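4.2 Patterned surfaces and the blank-tablecloth assumption

Most grasp-point estimators have led a sheltered life. Ours, Nillier, grew up over plain gray benchtops in our own lab, where anything that wasn't gray could safely be assumed to be the target. Homes do not honor this arrangement. People buy tablecloths with flowers on them, and a flower, to a network raised on gray, looks a lot like something worth picking up.

We therefore collected 2031 handheld demonstrations in furnished rooms, using the Durkell gripper tool and asking operators to leave the rooms as they found them. Indrek Bite, who wrote the collection protocol, had budgeted a full page for how to tidy up first. We cut the page.

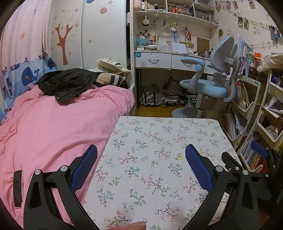
Figure 4. View from the gripper tool in a bedroom, with a floral cloth on the table and blue pads on the gripper arms.

The obvious remedy is to mask out the table and be done. Naomi Masanja tried this in October and found that the mask also removed flat objects, such as envelopes and coasters, with great confidence. We instead score each candidate grasp twice, the second time after a small shift in viewpoint, and keep it only if its estimated height above the surface survives. A printed blossom has no height to speak of. Neither does an envelope, but its edges give it away often enough to be useful.

With this check, false grasps on printed patterns fell by up to a half. The cost is two forward passes per candidate. Crumpled cloth remains a problem: a fold has real height and real edges, and Nillier still reaches for it with every sign of enthusiasm. We return to folds in Section 5.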